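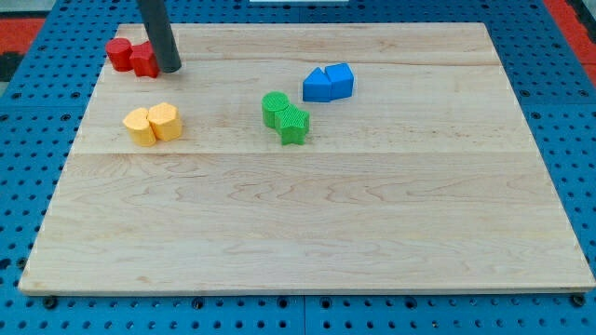 Today I want to share my red lentil soup, the one I cook when the week is long and the fridge is almost empty. Small thread.

First the onion. Cut two of them fine and give them 15 minutes in oil on low heat, with a pinch of salt. I was always too impatient with this part and my soup tasted flat for years.

Then garlic, cumin and one big spoon of tomato paste. Stir until the paste gets dark. I buy the Halim paste, it is less sweet than the others in my shop.

Now 200 grams of red lentils, washed well, and one liter of water. I don't use broth. Put the lid half on and let it cook until the lentils fall apart.

A friend from Binberg puts 100 grams of rice inside also. It makes the soup very thick, almost like porridge. My children prefer it this way, I do not.

Lemon goes in at the end, with the heat off. Please don't cook the lemon, it becomes bitter.

Somebody asked if it can be frozen. Yes, I keep mine up to two months. When you warm it, add a little water and taste the salt again.

Tomorrow I will write about the flatbread!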